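January — bench notes, card finishing
Posted by Natalina Pellegrini

Second coat of the Gusska varnish went on the branch cards this morning. The first coat was too thin at the corners and picked up fingerprints in the drying rack. Thinned the new batch less and let it stand before brushing. Brush marks still show on the dark sheets if the light is low.

Morena wants 200 cards for the Kawaguchi order. At the present pace the rack is what holds us up. Two more shelves would fix it. Hideaki has the brackets in his car.
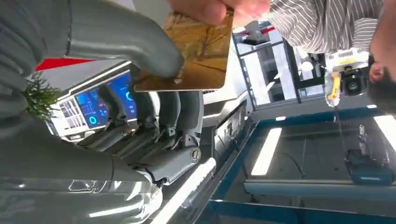 Glossy card with the autumn branches.
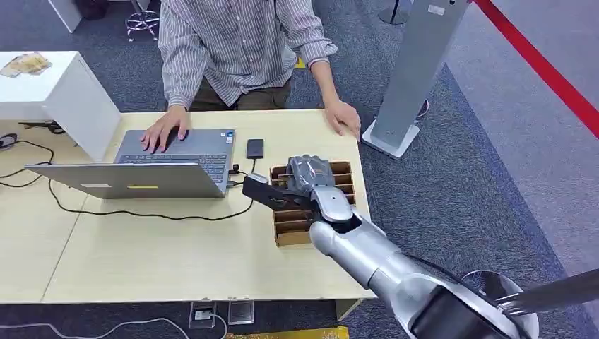 Curl test: left two sheets under the plate glass over lunch and two out on the rack. The pressed ones stayed flat. The others lifted along the short side, worse on the uncoated stock. Grain direction again, I think — Riku cut that lot across the sheet to save paper. Asked him to go back to the old way.

Titex blotters are nearly used up. Do not swap in the cheap ones, they leave lint in the varnish.

To do: clean the wide brush properly, relabel the thinned batch, ask Masaru if the heater can stay on overnight. Corners next.

We use cookies to remember your settings. Accept | Manage preferences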